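The budget that ate September

The plan was simple. Pick a sorting arm, get a price, put the price in a box on a form. I have now been at it since the start of September and the form has 11 boxes, most of which want a number I don't have.

Janix quoted for the arm and left out the mounting plate, which is $627 on a separate sheet. Wako included the plate and charged for the cable. Sodosix will send a price once I've sat through a demo -- my favourite kind of price.

I gave up on the spreadsheet at 4 p.m. and went back to paper on the floor, where at least you can get the ADMIN pages and the H.R. sheet within arm's reach of the task list. 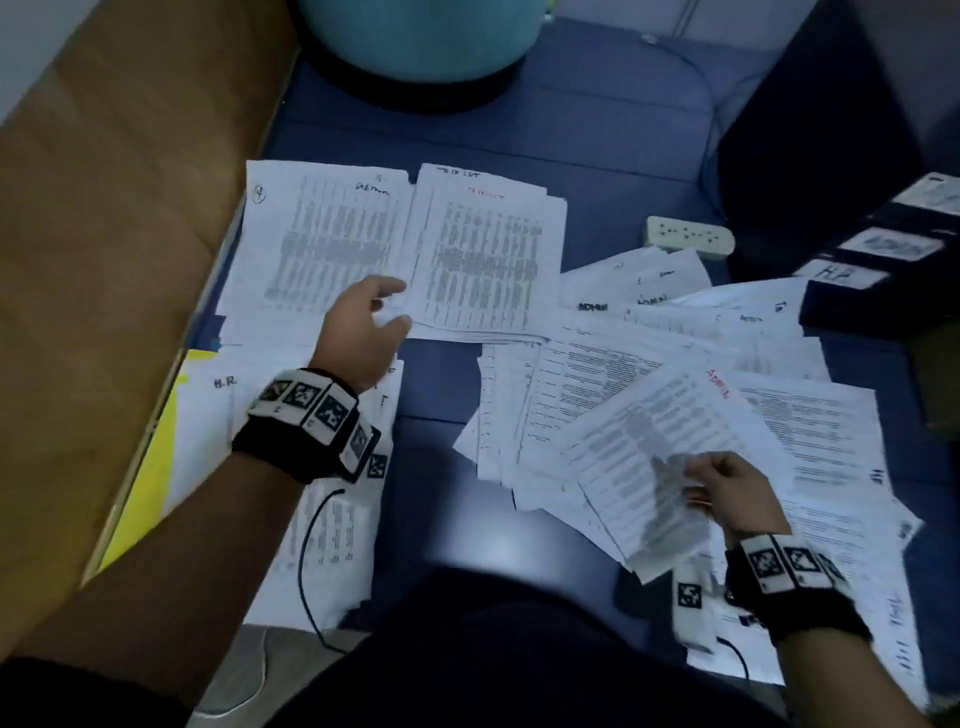 Put training in first, a reader wrote when I grumbled about all this last time, and put it in before you even look at the arm, as by the time you get to it there'll be no money left and you'll be learning from the manual. Same reader reckoned 30 hours per person. I had allowed for a morning and some biscuits.

So training is in. So is $500 for "sundries", a word I've come to lean on heavily. The maintenance plan from Duditer is still out, mostly on account of its colour brochure, which looked like something I'd be paying for.

Still to do: freight, and finding out whether the doorway is wide enough.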